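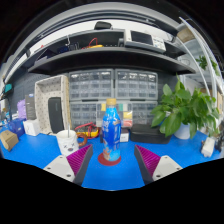
Duyên Diệp writes that the endgame table is wrong for draughts positions with two kings against one on the long diagonal, and asks whether the generator or the lookup is at fault. Her position: White kings on 2 and 16, Black king on 29, White to move. The table returns a win in 88 plies. Every manual gives a draw once the lone king holds the main road, and she wants to know which of us is mistaken.

2018-08-26

Checked her position first. It is entered correctly, but 29 is not on the long diagonal in our numbering. In the Matei import format the board is stored mirrored, so what she sees as the main road in her viewer is the double corner in ours. That explains the first complaint. It does not explain 88 plies, which is far too long for this material.

Reran the lookup with the mirror flag off. Same result. Reran with the flag on. Draw, as expected. So the flag works and the default is wrong for files saved from Matei. To fix in the reader, with a warning when the header has no orientation field.

On the long win. Dumped the successor list for the position and followed the line by hand. The first eleven moves are sensible. After that White shuffles between two squares and the distance count keeps dropping by one each time, which cannot be right if the same position occurs twice with the same side to move. Either the hash is colliding or the retrograde pass is writing the distance before all children are resolved.

Tested for collisions: compared full board keys against stored index for every entry in the three-piece slice. None found.

Looked at the retrograde pass. The counter of unresolved children is decremented once per predecessor edge, but a king that can reach the same square by two capture paths generates two edges to one child. The forward generator removes duplicates, the backward one does not. The counter therefore hits zero early and the parent is marked lost when one escape is still open. Everything built on top of that entry inherits the error.

Wrote a patch that removes duplicates on the backward side. Rebuilt the three-piece slice only. Entries changed: 581. All of them involve at least one multiple capture somewhere in the subtree. Spot-checked 16 against hand analysis, all agree.

Consequences:
Four-piece slices are built on the bad ones and have to be redone. Started the job on Lorell before leaving. Ukomska stays on the old tables so we can diff.
The problem set for Heditetti used the old tables for its soundness check. Numbers 7 and 12 have multiple captures in the solution and should be held back until the rebuild is through. The rest are blocked-man positions and solve by direct search.
The January tables have the same fault. Do not cite distances from them.

Open: the distance count includes forced captures as plies but the manual we compare with does not. Not an error, but it makes the numbers look long. Leave as is, add a line to the readme.

Replied to Duyên with the patch and the corrected value. Asked her to send any other files that were saved without the orientation field.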